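About Presormont

We take out other people's trash, and we have opinions about how it should be done.
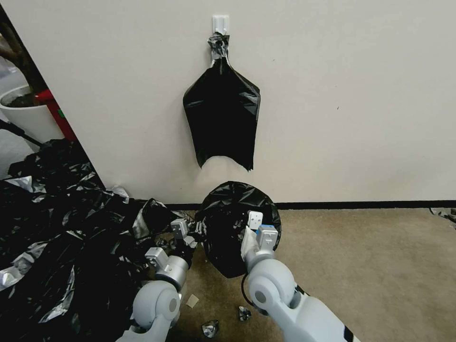
Kathleen Keane wrote to us in November that she had read our whole website looking for the part where we explain why it costs money to change a bag, and that she still hadn't found it. She added that her own bins had been lined by the same method for years: open bag, push in bag, watch bag slide to the bottom with the first coffee cup. She wanted to know what we did differently. It was a fair question, and since she is now a client, we have let it stand at the top of the page where our mission statement used to be.

So, Kathleen, here is the answer.

Presormont is a small company that looks after waste bins in offices, clinics, workshops and shared buildings. We empty them, line them, wipe them down, and move them when they've been put somewhere silly. We don't do windows. We don't do carpets. We did carpets for one summer and would like to thank everyone for their patience.

How we started

The company began with one contract, for a building called Girklow, where there were 300 bins and no two people agreed on what size bag went in them. Some had liners that stopped halfway down. Others wore bags so large that the spare plastic puddled on the floor and got kicked by everyone walking past. A few were lined with whatever had been on sale. Our founder, Aishwarya Reddy, went through the lot with a tape measure and a notebook, and came out with three bag sizes and a strong dislike of wire baskets.

The notebook still exists. New staff are shown it on their first morning, whether they ask or not.

What we do

A bin visit with us takes very little time and goes the same way on every floor. The full bag comes out and is tied. The bin is checked for leaks, gum and forks. The new liner goes in with the air pushed out from under it, because trapped air is what makes a bag stand up in the middle of a bin like a rising cake. The rim gets a proper fold. Then somebody presses the plastic down to the bottom by hand, all the way, and moves on.

We fold, we don't knot, unless the bin is much too small for its bag, and then we have a word with whoever bought the bin.

Used liners are sorted from unused ones before they leave the building. You would be surprised how many clean bags get thrown away inside dirty ones. We were, and then we were annoyed, and then we wrote a procedure. It is called the Vaslow sort, after the warehouse where we worked it out, and it runs to 2 pages. The first draft was longer and had a diagram of a sad bag.

What we don't do

We don't scent things. A bin that smells of artificial pine smells of pine and bin.

We don't leave cards saying your bin was serviced with care. If the bin is empty and the liner is straight, you'll work it out.

We also don't lecture people about what they throw away – the man on the third floor who eats a rotisserie chicken at his desk is known to us, and his secret is safe.

Where we are

The office is at 3921 Chin, on the side with the loading dock. Visitors are welcome in the mornings. By the afternoon most of us are out on rounds and whoever is left will be counting stock, so please don't start a conversation until they've written the number down.

Working with us

We hire a few people each year. Experience is nice but we'd rather have someone who notices a crooked liner and can't leave it alone. The job involves stairs. Gloves, shoes and bags are supplied, and you may keep the shoes.

For quotes, write to the office with the number of bins you have and your best guess at their size. Your guess will be wrong, but it gives us somewhere to start.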